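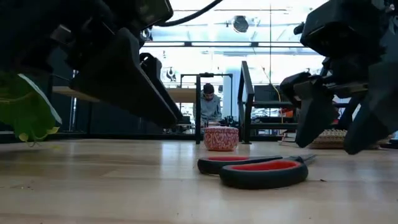

# Gruvard household scissors

I've been selling these for longer than anything else in the shop, and they're still the pair I grab when a box shows up. Black handles, red lining inside the loops, plain gray metal blades. One loop is a wide, flattened oval, so I can get three or four fingers in there without squashing them (I have big hands, and small scissors make me grumpy).

What do I cut with them? Wrapping paper, string, coupons, the tops off rice bags, the odd bit of ribbon. My friend Mbali Modise bought a pair for her sewing room and now keeps a second in the kitchen – she says the first one kept wandering off! I wouldn't use them on wire or thick cardboard tubes. Get snips for that.

**The details**

- Price: $13
- Weight: 239 grams
- Length: 8 inches
- Item: Gruvard, black and red

Wipe the blades after tape, please. Sticky stuff builds up near the pivot and then they start chewing paper. A little cooking oil on a cloth gets it off, then a dry cloth after. Don't put them in the dishwasher, I've tried it and the pivot went stiff.

I got 600 pairs in with the October delivery and they're on the shelf at Ivside now. If you'd like a bunch for a classroom or an office, write to Nnamdi Ogunleye at the front desk and he'll work out shipping for you. Left-handed pairs are on order – same price when they come in.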